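Home | Journals | Browse Issues | Submit | Contact

Print this article | E-mail this article

4. Storage conditions and seed loss

4.1 Sites and handling

Dry beans were held at two sites, the cooperative store at Jollthorpe and the older barn at Ignacio. Both sites received the same variety, Satell, from the same harvest. In all, 3,630 pounds went into storage, split evenly between them. Beans at Jollthorpe were kept in lidded bins on a concrete floor. Beans at Ignacio were kept in woven sacks stacked on pallets, the usual practice there.

Samples were drawn every Monday from the top, middle and bottom of each lot. Each sample held 300 beans. These were checked by hand for split coats, mold and weevil holes, then weighed, dried and weighed again to get moisture content. Samples with visible mold were bagged and kept apart from the rest.

4.2 Moisture

Moisture at Jollthorpe changed little over the storage period. At Ignacio it rose in the bottom sacks first and reached the middle of the stack by May. The top sacks stayed close to their starting level. We had expected the outer sacks to take up moisture faster than the inner ones, but the difference was small and did not hold from week to week.

4.3 Damage during transfer

Split coats were more common after the lots were moved for cleaning than at any time while they sat in storage. Drop height was the main factor we could identify. Beans tipped from a full sack into an empty bin fell some 4 feet, and the first beans to land took most of the damage. Bin shape and wall height are therefore of interest as well as the handling method.

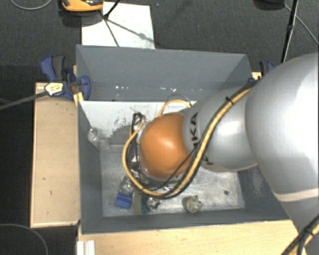 Figure 7. Open rectangular bin and robot arm.

Moisture also mattered. Beans from the top sacks, which were the driest, split more often than beans from the bottom of the stack when tipped from the same height. The Foria cleaning line added a smaller share of splits, mostly at the second screen. We did not test whether slowing the line would lower this share.

Weevil damage was low at both sites and is left out of the loss totals in the next section.

We use cookies to improve your visit. By continuing to browse you accept our cookie notice.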